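[Irnel-Liste] Re: Planner verwirft Griffe nahe der Rückwand, Handgelenkkamera
14. Oktober 2022
Von: Dalia Sqalli 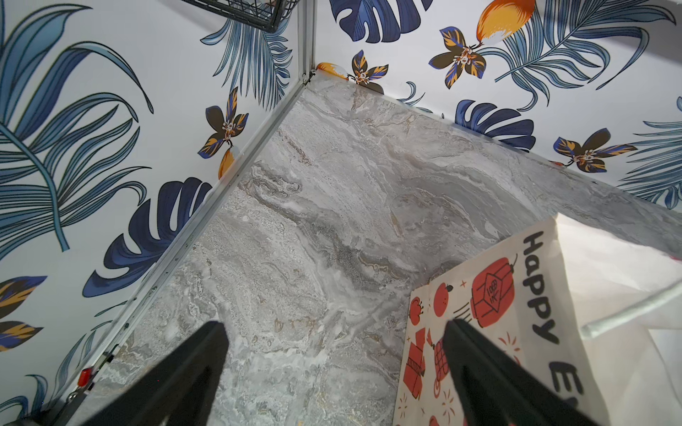

Hallo Hazem, hallo Liste,

ich habe deinen Log gestern durch den Replay-Knoten laufen lassen und kann das Verhalten reproduzieren. Der Fehler liegt nach meinem Stand nicht im Planner selbst. Irnel bekommt von der Perception eine Kollisionsgeometrie, in der Boden und Rückwand ineinanderlaufen, und lehnt danach völlig korrekt jeden Anflug ab, der in die Ecke zeigt.

Hazem Ashour schrieb:
> seit dem Update auf Durnum 4 bekomme ich für Objekte in der hinteren
> Hälfte der Zelle fast nur noch "no valid approach". Vorn läuft alles.
> Der Greifer ist offen, die Gelenkgrenzen sind weit weg, an der
> Szenenbeschreibung habe ich nichts geändert. Das Padding auf 2 mm
> herunterzusetzen bringt nichts. Kann das jemand nachstellen, oder
> liegt es an meiner Kalibrierung?
>
> Im Anhang ein Bild der Handgelenkkamera aus der Position, an der der
> Planner aussteigt.

Zur Kalibrierung: Die Hand-Auge-Transformation sieht plausibel aus. Ich habe die Kante zwischen Bodenplatte und Rückwand zurückprojiziert, die Abweichung bleibt unter dem Padding. Daran würde ich vorerst nichts ändern.

Auffällig ist die Ebenensegmentierung. Durnum 4 gewichtet die Farbkanten im Default deutlich höher als die alte Version. Bei einer einfarbigen Zelle ist das harmlos. Bei dir liegt unten eine Platte mit grauer Marmorierung, dahinter steht eine Wand mit Palmwedeln und Monsterablättern, und beides liefert überall starke Gradienten. Die Segmentierung zerlegt die Flächen in kleine Stücke und fügt sie anschließend nach Normalen wieder zusammen – in der Ecke mit den falschen Nachbarn. Im Debug-Topic sieht man das als schräge Fläche, die zum Aluprofil hin ansteigt.

Dazu kommt die transluzente Folie rechts neben der Papiertüte. Dort liefert die Tiefenschätzung kaum brauchbare Werte, und der Lochfüller interpoliert vom Tütenrand aus nach hinten. Das Ergebnis ist ein Keil in der Kollisionskarte, der in deinem Log rund 4,000 Voxel umfasst. Mit abgeschaltetem Lochfüller bleiben davon 2,000 übrig, der Rest hängt an der Ebenensegmentierung.

Vorschlag, in dieser Reihenfolge:

1. In der Szenendatei die Platte und beide Wände als feste Ebenen eintragen und `plane_source: static` setzen. Die Zelle bewegt sich ja nicht.
2. `color_edge_weight` auf den alten Wert zurückstellen.
3. Den Lochfüller auf Regionen begrenzen, deren Rand vollständig auf einer der statischen Ebenen liegt. Dafür gibt es im Zweig von Khadija El Fassi schon einen Filter, der aber noch nicht gegen Durnum 4 gebaut ist.
4. Prüfen, ob die Fingermaske noch passt. Die Fingerspitzen reichen weit ins Bild, und wenn die Maske zu knapp ist, landen Fingerpunkte als Hindernis auf der Tüte.

Mit 1 und 2 allein findet der Planner im Replay wieder Anflüge bis an die Rückwand. Direkt am Profil lehnt er weiterhin ab, vermutlich wegen der Anbauteile, die in der Szenendatei fehlen. Die müsstest du als Box nachtragen, die Maße habe ich nicht.

Noch offen ist für mich, warum Sherif mit derselben Durnum-Version keine Probleme sieht. Sherif, läuft bei dir noch der alte Parametersatz aus dem Braltum-Repo? Der überschreibt die Defaults stillschweigend, die Ladereihenfolge steht im Startlog.

Einen Patch für Punkt 2 schicke ich separat, bitte nicht in diesen Thread antworten, sonst verliert das Archiv die Zuordnung.

Grüße
Dalia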